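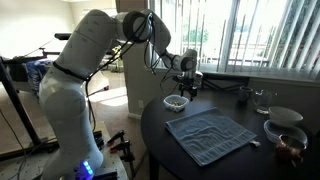
*The round table by the window: towel, small tub, mug and pitcher.*

I want to defend the small table that has too many jobs. In the magazines a table by a window holds one vase. I have lived in 5 apartments, and in none of them did the table by the window stay so clean for more than one evening.

My opinion is that this is correct. A round table has no head and no corner where things can be sent to be forgotten. If you put a mug there, you will meet the mug again. A pitcher near the glass takes the light, and I drink more water when I see it. A bowl can sit on top of another container and wait for its turn. I don't call this disorder. I call it a table which is used.

The towel is the part where my friends disagree with me. They say a towel belongs on a hook. But a dark, shiny top shows every crumb and every ring, and a folded towel in the middle gives a soft place to put down a glass. When I lived on the Alemayehu side of town, my neighbor kept hers on the table all year, and I learned it from her. Mine cost two dollars at Plendano and I have washed it maybe 50 times.
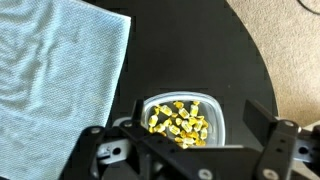
*Page last changed: October*

Then there is the question of the sweets. I believe that a house should have candy in the open, in a low tub without a lid. Yellow ones, each in its clear wrapper, make a black table more friendly than flowers do, and they don't need water. A guest who is shy will not ask for a cake, but he will take one candy while he is talking, and after this he talks more easily.

Against me there is the Clisesance catalog, which every autumn sells a "station" for each thing: a station for drinks, a station for snacks, a station for linen. I looked at the prices and closed it. A plastic tub can have peas one day and candies on another day, if you wash it well between. For this you need a sink and five minutes.

I agree that there is a limit. When I must move three things to put down one plate, I clear everything and start again, usually on the evening when the soup is ready and there is no place for it.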